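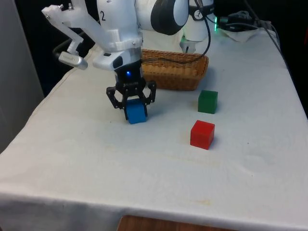 Arm 2, gripper on the blue cube, green and red cubes beside the basket.

Gromness cell, pre-run check for the cube sorting trials
Date: 30/01/2019
Checked by: Ustyna Tymoshchuk
Signed off by: Rhys Waaka

1. Emergency stop: OK. Tested at both ends of the bench.
2. Wrist bracket screws: OK. Sveva retightened them before the last block.
3. Gripper fingers open and close fully: OK.
4. Cables clear of arm travel: ACTION. Black cable lies over the basket. Clip it back before the next block.
5. Tablecloth: ACTION. Creased near the front edge and stained. Colour thresholds were set on a clean cloth, so swap it and redo them.
6. Cube start positions: OK. Marisa to keep the 8 layouts in the same order as the baseline.
7. Logging: OK. 1050 grasps recorded, over 4 hours of arm time.

Comment: the new grasp policy still drops more red cubes than the baseline. Don't report the rate until item 5 is closed.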